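13/06/2026

Second day at Stindel. I slept badly because the wind was pushing on the window all night, but in the morning the sky was clear and I could see the whole valley from my bed.

After breakfast I walked up with Genowefa Michalski to the old summer huts. She is 89 and she walks slower than me, but she does not stop, so we arrived at the same time. The path starts behind the chapel and goes through the spruce forest, and then suddenly there are no trees anymore, only grass and stones. My map says 3,702 feet for the first hut. I had expected more.

There are 4 huts still with walls. The others are only a square of stones with nettles inside. Genowefa explained me that nettles always grow where animals were kept, even many years later, so one can find a lost hut by looking for them. I wrote this down at once. She spent every summer here as a girl, from June until the first cold nights, with her aunt and up to 56 sheep. They slept on spruce branches, and the fire was in the middle of the floor with no chimney. The smoke went out between the boards of the roof. She said that when she came home in the fall, her mother washed her hair three times and it still smelled.

I asked what they ate. Cheese, she said, and then whey, and then cheese again. On good days her uncle brought up bread and potatoes.

The biggest hut belonged to the Malinowski family. Its door is low and looks to the south, and I had to bend a lot to enter. Inside it is in two parts, a dark one for sleeping and a smaller one on the north side where the cheese was kept cool. The beam over the door has letters cut in it, but I could read only an M and something that may be a date. I made a drawing of the plan in my notebook. My steps are not very exact, so I must measure again with a real tape.

We ate our bread on the wall outside and came down before the heat.
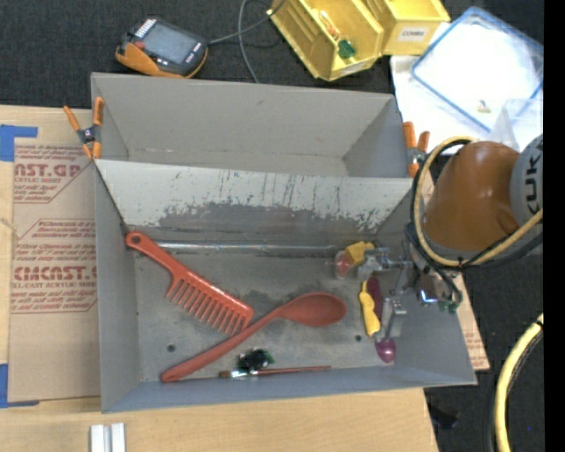

Evening

My knees hurt more than I want to admit to Genowefa. I put them in cold water and read the chapter on Bimum, the next pasture to the east. The book says that its huts were built of logs and not of stone, but it does not say why. The two places are only one hour apart. Maybe the forest was closer on that side, or maybe it was just the habit of other families. I will ask her tomorrow.

One more thing I want to remember: she calls the hut by a different word than the book does. I asked her to repeat it and I still could not write it correctly — there is a sound in the middle which I do not have. She laughed and said that her grandchildren do not have it either.

Tomorrow Bimum, if the weather stays. I must buy a new pencil and something for the blister.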